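**Session 4: Pacing and gearing on long climbs**

Handout for the Unell ride leaders' course, revised July 5, 2023

Read this before the practical. Bring a pen, your own gear numbers, and the route card for the Stustcombe loop.

## 1. Where riders go wrong

Most people who blow up on a long sportive do it on the first big climb. They feel fresh, the group is still together, and the effort doesn't register until later. The Stustcombe loop has three main climbs, and the first one gains 490 meters. Anyone who goes over their limit there will pay for it on the second.

Points to cover with your group at the start:

- Settle into a pace you can talk at within the first few minutes of the climb.
- Let faster riders go. Regroup at the top, off the road.
- Eat before the climb. It's hard to chew when you're breathing hard.

## 2. Gear ratios

The ratio is the number of teeth on the chainring divided by the number on the sprocket. A 34 ring with a 34 sprocket gives 1.0, so the wheel turns once for each turn of the pedals. A 34 ring with a 28 sprocket gives 1.21.

On a steep grade, the number to watch is cadence. If a rider drops below 60 rpm in the lowest gear and stays there, the gearing is too high for them. Tell them before the next event – a bigger cassette costs less than a sore knee. Check that the rear derailleur can take the larger sprocket, as many short-cage models can't.

## 3. Estimating time to the top

Use vertical speed, in meters climbed per hour. A strong club rider may hold 900. Divide the height gain by the rate:

490 ÷ 900 = 0.54 hours, or just under 33 minutes

Work out the same climb for a rider who holds 600, then for your own rate from the June test.

## 4. Head units and ride files

Power and heart rate files are only useful if somebody looks at them afterward. Load yours within a day and mark the start and end of each climb. Any ordinary home computer will do for this. 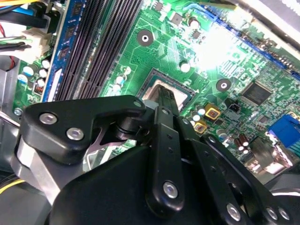
Ride files are small, and a full season for one rider takes up very little space. What matters more is how often the unit records: set it to every second, as "smart" recording can leave gaps on steady climbs. The analysis itself asks little of the machine, so a plain desktop PC with its motherboard in an ordinary case is enough, and you don't need to pay for anything faster. Keep a second copy on a separate drive.

## Before session 5

1. List your lowest gear and its ratio.
2. Estimate your time for the Haugland climb, which is 23 minutes for the lead group.
3. Read the notes on descending in the Eterholm route booklet.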